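Moving the fall boxes (again)

19 March 2023

So I finally went down to the storage unit this weekend, and if you've been reading this blog for a while you know how long I've been putting that off. The plan was to bring back one box of kitchen stuff. I came home with 6 boxes and a lamp I don't even like.

Most of it was fall decorations, in March, when the stores are full of bunnies. But I got sucked in! I sat on the concrete floor unwrapping tissue paper for most of an hour and my coffee went cold.

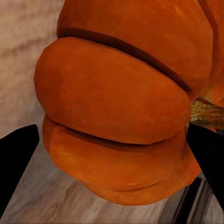

Orange, orange and more orange.

I grew up in a house where fall was the big one. Christmas was fine, but my mom went all in from the first cool morning in September, and we had gourds on the stairs until somebody kicked one down them (me, usually). When I moved to Siltden I had a tiny place over a bakery and no stairs at all, so I swore I'd keep it simple. Then Annelore Buschmann from my old job started giving me her extras every year, and you can guess how that went.

Anyway, the unit. We've had it for five years and it costs more than I want to admit. My husband did the math on the drive home and wrote 900 on the back of a receipt, which is what we've paid since last spring, and then neither of us said much until we got to the gas station. You could buy a really nice couch for that. We need a couch!

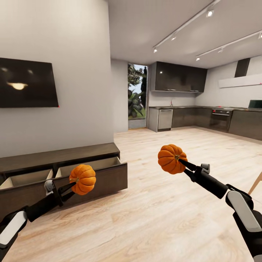
Two little pumpkins, with the kitchen in the background.

So the new rule is that if it doesn't fit in the hall closet, it goes. I've made rules like this before (hello, the sweater thing of last winter) but this time I have a deadline, because Uwe Bauerfeind at the storage office needs notice in writing before the end of the month. I've already written the letter. It's on the fridge. I just have to mail it.

What I'm sorting into, in case you're doing this too:

Keep: anything my mom made, the good tablecloth, one string of lights that works

Give away: baskets, fake leaves, the second and third wreaths
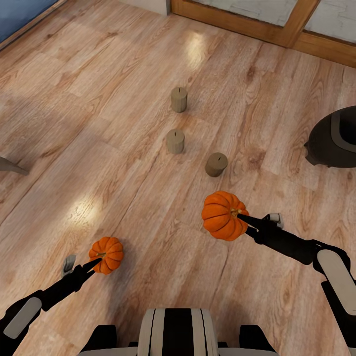 Still arguing about it

The lamp. Also the big Hellström serving dish, which weighs as much as a toddler and has been used twice. My husband says it was a wedding present and we can't. I say the people who gave it to us moved to Skaltow and will never know, unless they read this, in which case hi, we love it.

I thought I'd feel sad about letting so much go, and I was a little bit, mostly over the wreaths. My sister wants one of them and she's going to have to come and get it, as I'm not paying to ship a
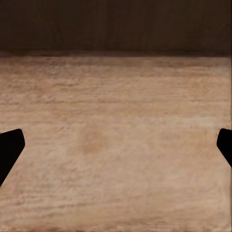 wreath across three states. She can stay the weekend and help me with the closet while she's at it. Bring snacks, Jen.

Next time I'll tell you how the closet went. If anyone has a trick for storing tablecloths without that crease down the middle, please leave it in the comments. I've tried rolling them and they just fall on my head.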